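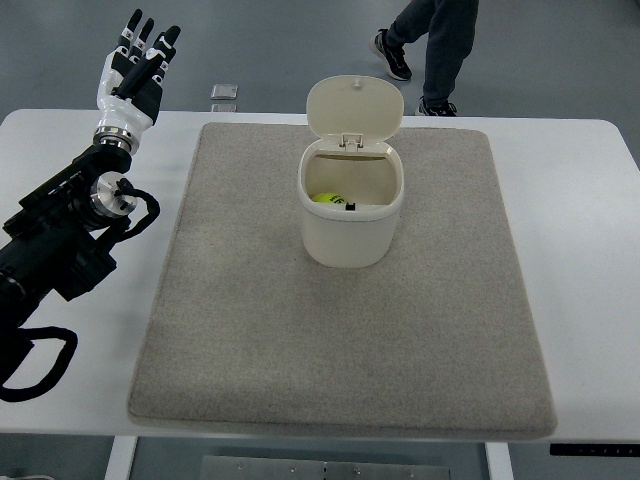 Robotic arm and hand next to a white table

How to Write a Public Comment on a Local Health Rule (and Get It In on Time)

By Lingyun Cui
Aug 20, 2023

I've now sent in comments on a handful of health rules in Sondgate County, and the first couple were pretty bad. One was a rant. One went to the wrong office altogether and I got a very polite email back from the people who license swimming pools. So when the county put out its draft rule on how long kids have to stay home from school after a fever or a stomach bug, and my inbox filled up with neighbors asking "okay but how do I say something about this?", I figured I'd write the whole thing down in one place.

I'm using the stay-home rule as my running example, but the steps are the same for restaurant inspections, clinic hours, mask rules in nursing homes, whatever your board of health has on its plate. I'm not a lawyer or a nurse. I have two kids, a job with no sick days to speak of, and opinions!

What you need before you start

The draft rule itself. A news story about the rule won't do, and neither will a screenshot of somebody's post. You also need the notice that goes with it, which tells you the deadline and where comments go. A couple of evenings, if you can spare them. You can do it in one if the deadline is tomorrow, and I've done that too.

Step 1: Find the real text

Go to your county's website and look for "Board of Health," then "Proposed Rules" or "Open for Comment" or sometimes "Public Notices." In our county it's under Public Notices, and the list is sorted by when the thing was posted, so older rules that are still open sink down to the second page. Click through to page two. I missed one that way last year.

If you can't find it, call the clerk. Say "I'm looking for the text of the proposed rule on school exclusion periods" and they'll usually email it while you're on the phone. You don't have to say which side you're on. They don't ask.

The packet for the stay-home rule is 278 pages, and I can hear you groaning from here. Don't panic, the rule is a small slice of that. Most of the packet is old versions, meeting minutes and reference material that got stapled on. Search the file for the word "shall" and you'll land in the part that does something.

Step 2: Read the notice first

The notice is short and dull and it matters more than anything else in the pile. Write down these things from it:

The rule or docket number
The deadline, including the time of day
Where to send comments (web form, email, mail, in person)
Whether there's a hearing and how to sign up
What the board says it's asking about

That last one is easy to skip. Our notice says the board wants comments on the length of the exclusion period, on who can sign a return note, and on costs to families. It does not ask whether the county should have a board of health in the first place (there's always a letter or two about that). If your comment hits one of the things they asked about, it goes into the staff summary under that heading, and board members do read the summary.

Check the time of day, too. Ours closes at noon. I had it in my head as midnight for a good week.

Step 3: Read the rule with a pencil

Print just the pages that have the rule on them if you can. Old and new wording are normally shown together, with the new words underlined and the old ones struck through. Go through once without marking anything. Then go through again and put a mark next to every number, every "shall" and "may," and every person who has to do something.

"Shall" means they have to. "May" means it's up to them. A rule that says the school nurse may let a child back early is a very different animal from one that says the nurse shall, and on a first read my eye slides right over it.

Look at the definitions as well, usually right up front. In our draft, "fever" has one definition for schools and a slightly different one for child care centers. I have one kid in each! That went straight into my comment.

Step 4: Pick one or two points

I know you have nine. Pick two at most. My first comment ever had every complaint I'd saved up since we moved here, and when the summary came out it was filed under "general."

A good point is something where you can finish this sentence: "Section such-and-such says X, and for my family (or my shop, or my classroom) that would mean Y, so please change it to Z." If you can't fill in Z yet, keep thinking about it. It's fine for Z to be "please leave it the way it is." Comments in favor get counted and summarized too, and boards get very few of them.

Sihan Bai from down the street runs a small home day care, and the two of us swapped points so we weren't both writing about the same line. Sihan took the return note. I took the fever definition. You don't need to be on the same side as the other person to do this, by the way. Sihan likes the longer period and I think it's a day too long.

Step 5: Write it

Open a plain document. Here's the order I use:

Docket number and rule title on the first line.
Who you are in one sentence, and where you live or work.
Whether you support it, oppose it, or want it changed.
Point one, with the section number.
Point two, if you have one.
What you want the board to do.
Thank you, name, town.

The web form cuts you off at 2,000 characters, spaces included, and it does it without warning you. Write it somewhere else first and paste it in. If yours is longer than that, put the short version in the box and attach the long one as a file. The notice asks for 12 point type on attachments, so do that and save yourself the email.

Here's the middle of mine, so you can see how plain it can be:

"Section 4(b) uses one definition of fever for schools and section 6(a) uses another for child care programs. I have a child in each. Under the draft, both could have the same temperature on the same morning and only one would have to stay home. Please use a single definition in both sections."

No big words, no quotes from studies. If you do have a study you want them to see, link to it and say in your own words what it found and who was in it. Please read past the headline. Staff will look it up, and if it was done on adults in a hospital and you're talking about first graders, they'll notice.

A word about your own medical stuff. Comments are public records. Mine is sitting on the county website with my name on it and it comes up if you search for me. Don't put in your kid's full name, diagnosis, doctor or school. "My younger child has a lung condition" tells them plenty, and even that is more than some folks would want out there. Leave your street address off unless the form insists.

Step 6: Send it and get proof

Our county moved its comment form over to a system called Buvlow this year, and it's mostly okay. You fill in your name and town, pick the docket from a drop-down, paste, attach, submit. Then you should see a confirmation number. Copy it down or save the page as a PDF. The confirmation email took a full day to reach me and it landed in spam.

If the form won't work, email your comment to the address in the notice and put the docket number in the subject line. Paper is fine as well. The drop box is at the health department's office on Cutwood Avenue, to the left of the front doors as you come up from the parking lot. Ask the front desk for a date stamp on your own copy if they're open. For mailed comments, look at whether the notice says "postmarked by" or "received by." Ours says received.

Step 7: Go to the hearing if you can

You can do both, written and spoken, and one doesn't cancel the other. The hearing on this rule is in October at the Lei Road library, in the big meeting room. Sign-up is on a clipboard by the door and it opens half an hour ahead. You get two minutes, and there's a light that goes yellow and then red, and they mean it about the red.

Read your comment out loud at home with a timer. Mine ran three and a half minutes the first time and I thought I was talking fast! Cut the part where you introduce yourself, everybody's introduction is too long. Start with the section number. Bring a printed copy to hand to the clerk so that whatever you didn't get to still goes in the file.

If you can't be there in person, ask about calling in. We have a phone line for it, but you have to request the number the day before.

Things I've gotten wrong so you can skip them

Copying a form letter. The board can get up to 1,000 comments on something that's been in the news, and the identical ones get bundled together as one entry with a tally next to it. If a group sends you a template, use it for the section numbers and write the rest yourself.

Writing angry. I still write angry, I just don't send that one. I save it in a different folder and have a snack.

Arguing about a rule from the state. The county can't change state law, and some of what's in the draft is there because the state requires it. The notice usually says which parts. Send those complaints to your state rep.

Forgetting the docket number. See swimming pools, above.

After you send it

The staff put together a summary with responses, and it gets posted before the board votes. Search it for your section number. They may say "no change made" and give a reason, and that reason is handy if the rule comes back around next year. On the last rule I commented on, they fixed one word in the section I'd written about. I don't know if it was me or somebody else who wrote in about the same line. I was pretty pleased anyway.

If you get stuck on the Buvlow form, the clerk's office can take your comment over the phone and type it in for you. Have it written out before you call.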